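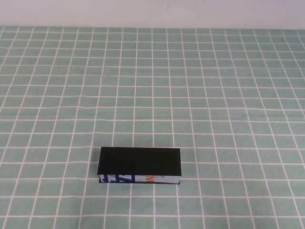
When will the hot water be back on in the Naylor Street building?
Friday afternoon, if the replacement valve arrives from Destama as promised. If it doesn't, Beverley will put a notice in both lifts and email everyone on the owners' list.

NAYLOR STREET OWNERS
Minutes of the May general meeting

Held in the ground floor meeting room, 6.30 pm
Chair: Beverley Cropper
Minutes: Yung-ching Tu
Apologies were received from units 4, 11 and 19. The owner of unit 7 gave a proxy to the chair.

1. Previous minutes
The minutes of the last meeting were accepted with one correction. Under item 5, "front gate" should read "side gate". Moved unit 3, seconded unit 12. Carried.

2. Matters arising
Side gate: the latch has been replaced and the gate now closes by itself. The owner of unit 2 said it bangs late at night. Beverley to ask the locksmith to adjust the closer.
Letterboxes: the new locks for units 8 and 15 have been fitted. Keys are with the owners.
Tree on the northern boundary: the council inspector visited and has no objection to pruning. Written approval has not come through. Held over.

3. Hot water
The chair gave a summary. The tempering valve on the main hot water unit failed on the weekend. The plumber isolated the system and ordered a new valve through Destama. Units with their own electric heaters (ground floor only) are not affected.
The owner of unit 9 asked why a spare valve was not kept on site after the same fault last winter. The chair said this had been discussed with the plumber at the time and he had advised against it, as the part was changed by the maker. The owner of unit 9 asked for it to be minuted that she did not agree.
The cost of the valve is $474 plus labour. It was agreed to pay this from the maintenance fund. Moved unit 12, seconded unit 5. Carried.
Action: Beverley to ask the plumber for a written report on the age and condition of the whole unit, with a price for replacement.

4. Finances
The quarterly statement was sent out with the agenda. The main items over budget were common area power and the lift service call in the car park. Two owners are behind on levies and have been sent reminder letters. No names were discussed.
The owner of unit 16 asked why the power bill had gone up. Yung-ching said the car park lights had been running all day for part of the quarter after the timer was knocked out in a storm. The timer has been reset. The bill for the quarter was $863.
Statement accepted. Moved unit 5, seconded unit 10. Carried.

5. Cleaning contract
The contract with Lasine ends soon. Quotes were obtained from Lasine and from Zeltent. Zeltent is $78 a month cheaper but does not include the bin room. Lasine includes the bin room and a twice-yearly clean of the stairwell windows.
Discussion: unit 3 said the stairs had not been mopped properly for some weeks. Unit 10 said the regular cleaner had been on leave and the standard had improved since she came back. Unit 16 favoured the cheaper quote, with owners taking turns at the bin room. There was little support for this.
Motion: that the contract with Lasine be renewed for 12 months, with a written list of tasks to be kept in the cleaner's cupboard. Moved unit 10, seconded unit 2. Carried, unit 16 against.

6. Parking
Cars without permits are still using the visitor bays overnight. The owner of unit 5 has twice been unable to get out of his own space. Wheel clamps were suggested. The chair said she would need to check whether this was allowed and did not think it was.
Agreed to repaint the lettering on the visitor bays and put up a larger sign at the driveway entrance.
Action: unit 12 to get a price for the sign.

7. Bikes
There are more bikes than hooks in the bike room and several have flat tyres and do not seem to be used. All owners and tenants are asked to put a tag with their unit number on their bikes. Tags are available from Yung-ching. Bikes without a tag will be discussed at the next meeting. None will be removed before then.

8. General business
a) Unit 8 asked whether owners could install outdoor blinds on the western balconies. The by-laws need approval for colour and fixing. Unit 8 to send in a sample.
b) Unit 2 reported water pooling outside the laundry door after rain. Beverley to look at the drain.
c) Recycling: pizza boxes are to be flattened. The yellow bins are full by midweek and the driver will not take them with the lids up.
d) Unit 15 thanked whoever handed in her keys.

9. Next meeting
Same room, 6.30 pm, date to be emailed. Agenda items to Yung-ching a week beforehand, please.

The meeting closed at 7.50 pm.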